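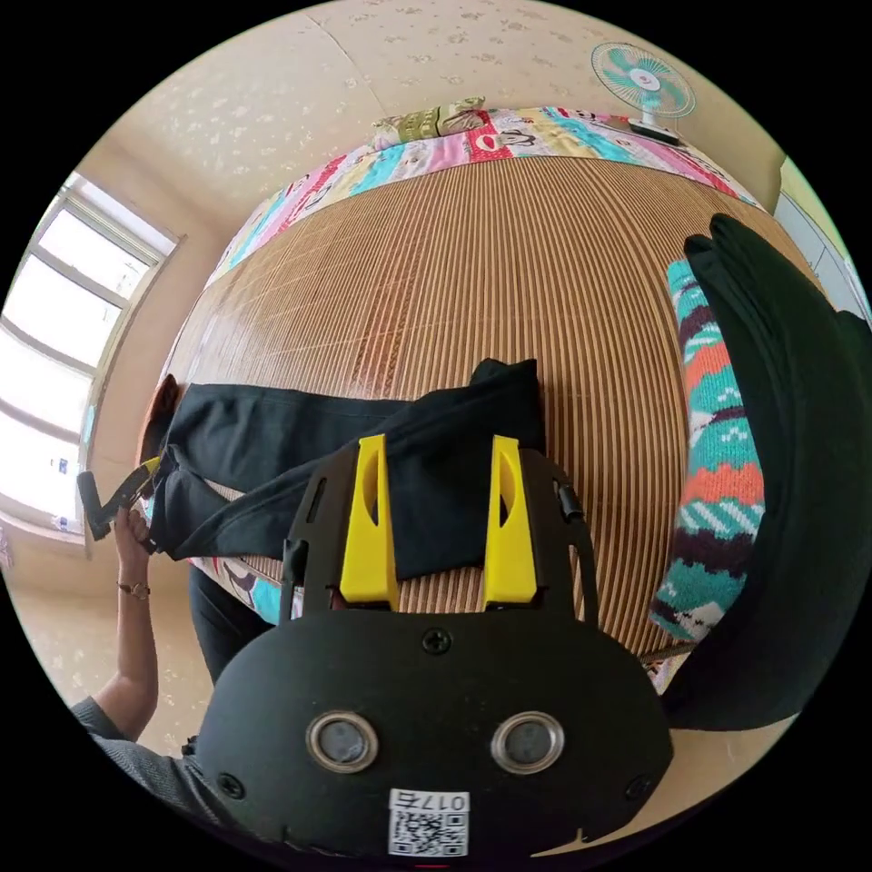
Page last changed: 10 March 2022

Rivonus Folding Guide, Section 4: Working with the hand grippers

Read this section before your first folding shift. It applies to all folding staff at Grornham and Whiteley. From May, the Brastis folding line takes over flat items such as towels and sheets. Pants and knitwear stay with staff, who fold them with the grippers so that the line can be taught from their work. Your hourly rate stays the same, and the piece target of 63 garments per shift no longer applies.

4.1 Folding pants

1. Spread the pants across the mat with the legs running left to right.
2. Hold one gripper in each hand. Keep the label on the housing uncovered.
3. Bring the yellow fingers down over the edge of the cloth and close them.
4. Lift slowly and carry one leg over the other.
5. Open both grippers fully before moving away. 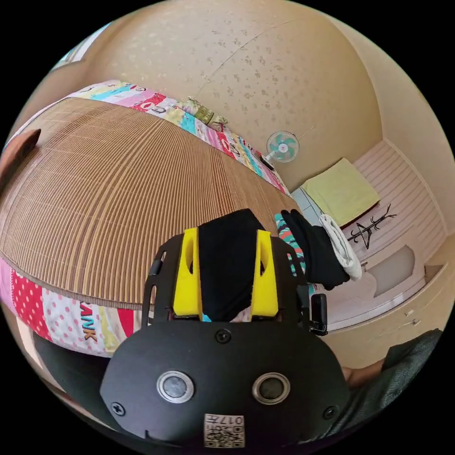

Figure 4-2. Black cloth held between the gripper fingers.

Note: If a fold goes wrong, finish it and start the next garment. Do not go back to fix it. Mistakes are kept and used.

CAUTION: Keep your free fingers clear of the side plates while closing the gripper.

4.2 Breaks and reporting

Stop for 9 minutes after every 50 minutes of gripper work. Breaks are paid. Report wrist or thumb pain to your shift lead the same day. You may ask to return to hand folding at any time, and your hours will not be cut.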